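Category: Opinion / Home & Work
Print | E-mail

My Desk Is Bare and I Like It That Way

By Ruwan Bepari
Friday, May 31, 2024 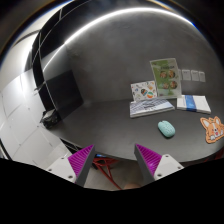 Dark gray tabletop, dark gray wall, a strip of white light.

I used to be a stuff-on-the-desk person. Mugs, chargers, a stapler I hadn't touched in years, receipts going back to who knows when. Then in April I hauled all of it into a box, and I haven't gone back for more than a pen.

My sister thinks this is sad. She says a desk should look like somebody lives there, and she has 20 little cactus pots to prove it. Fine! But I sit down in the morning now and just start working (well, after coffee), and I can't remember the last time that happened.

What bugs me is how people try to sell you this. I looked at a Movberg desk organizer for $390 -- a box with slots! You don't need slots. You need to throw out the dead batteries and put the mail someplace else.

I'll admit the drawer is a mess. I stuffed 6 notebooks in there last week and now it won't close all the way. I'm going to deal with it this weekend, or maybe the one after.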